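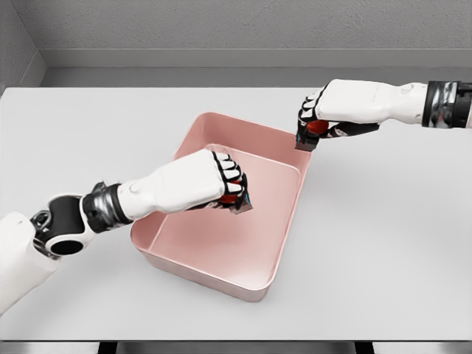
**Call for participants: bimanual handling open day, Pargate hall**
Posted by Zotness, Manipulation Group
Reply to: Béla Dobos, trials coordinator

Zotness is looking for people to take part in the April open day at the Pargate hall. Participants will operate a pair of simulated arms, watch the same task run under program control, and score both. The day is open to people who pack, sort or load parts for a living, and to people who specify or maintain the equipment that does so. No programming experience is required. A limited number of places is reserved for students in technical programs.

Participation is paid. This is a one-day engagement and does not lead to employment with Zotness or with either of the partner firms, Kidov and Borbély.

## Background

The group works on two-handed transfer: two arms, one shared container, and a placement that has to be completed without one arm blocking the other. Single-arm bin loading is well covered by existing equipment. Two arms reaching into the same shallow bin from different sides is a harder planning problem, mainly at the rim, where forearm clearance is small and the approach angle of one hand limits what the other can do.

All work shown at the open day is done in simulation. The hardware cell at Pargate will not be running, and visitors should not expect to see it. The simulated cell consists of a table, a bin and two arms with humanoid hands. Physical transfer to hardware is a separate project with its own schedule.

The current data set holds 3,616 simulated placement attempts, produced partly by scripted motion and partly by in-house operators. The in-house operators know the task too well. They have settled into a small number of habits, and the planner has picked these up. Outside participants are needed to widen the range of approaches.

## What participants will do

Each participant attends one session. A session lasts three hours, including breaks, and has the following parts.

**Briefing.** A short explanation of the controls and of the task. The briefing covers how to stop a run, how to reset the bin, and how to report a fault in the simulation.

**Practice.** Free use of the arms with no scoring. Participants may ask for as many resets as they want within the time available.

**Operated runs.** The participant controls both arms through a pair of handheld controllers and places an object from each hand into the bin. The order is not prescribed. One hand may go first, or both may move together. Operators who normally work with one dominant hand should use whatever sequence they would use at work.

**Observed runs.** The participant watches programmed runs and scores each one on a printed sheet. The sheet asks for a rating of clearance, placement and timing, and has space for remarks. Remarks are read. Several changes to the approach planner came from written comments at the last demonstration, in particular the slower descent after the hand has crossed the rim.

**Exit interview.** A conversation with a member of the group, recorded as written notes only.

Two stations will be in use throughout the day. Participants who arrive early may watch from the gallery, where the output of both stations is shown on a screen.

## Who should apply

We would like to hear from:

- packing and kitting operators, with any length of experience
- line technicians and maintenance staff
- cell designers, integrators and people who write fixture specifications
- occupational therapists or others with a professional interest in hand function
- students in mechanical, electrical or controls programs

Applicants must be at least 18 and able to use a handheld controller in each hand for short periods. Normal or corrected vision is sufficient. The simulation is shown on a flat monitor and no headset is used. Applicants who have worked for Zotness, Kidov or Borbély within the past year may attend the open day as visitors but cannot be scored participants.

People with reduced grip strength or limited reach are encouraged to apply. The controllers can be table-mounted and the force needed on the trigger can be adjusted. Please mention this in the application so that the station can be set up ahead of time.

## Payment and practical matters

The participation fee is $102 per session, paid by bank transfer after the session. A participant who withdraws partway through is paid in full. Travel is not reimbursed, but parking at the hall is free and the bus stop is directly outside the main gate.

The first session starts at 9:00 a.m. and the last at 2:00 p.m. Session times are assigned by the coordinator. If you can attend only in the morning or only in the afternoon, state this in your application.

Coffee and a cold lunch are provided. Bring photo identification for the gate. Bags can be left in the lockers next to the reception desk.

The hall is on one level. The stations have adjustable chairs and there is space for a wheelchair at each. Noise is low — the hardware cell is off for the whole day and hearing protection is not needed.

## Data and consent

The simulator records controller input, arm and hand positions, contact events in the simulated cell, and elapsed time. No video or audio of participants is recorded. Each session is stored under a number. The list linking numbers to names is held by the coordinator and deleted once fees have been paid.

Recorded runs will be used to train and test the placement planner and may be shared with Kidov, which maintains the contact model, and Borbély, which supplies the hand geometry. Neither firm receives names or application forms.

Consent may be withdrawn at any point before the list is deleted. After that, individual sessions can no longer be identified.

## Visiting without taking part

The gallery is open to visitors between 10:00 a.m. and 4:00 p.m. A member of the planning team will give a talk at noon on rim clearance and arm sequencing, with recorded runs, including failed ones. The talk assumes basic familiarity with motion planning. Visitors do not need to apply but should register at reception.

Groups of more than ten should write in advance. Visitors may photograph the gallery screen. Photography at the stations is not permitted while a session is in progress.

## How to apply

Send a short message to Béla Dobos at the Zotness Pargate office with the following:

- name and contact details
- current occupation or course of study
- experience with packing, handling or robot equipment, if any
- dominant hand
- preferred time of day
- any adjustments needed at the station

A résumé is not required. Places are assigned to give a mix of backgrounds, so early application does not guarantee a place. All applicants will receive a reply, and those not selected can ask to be kept on the list for later sessions.

Questions about the controls or station setup can be sent to the same address. Mark the message "Pargate open day."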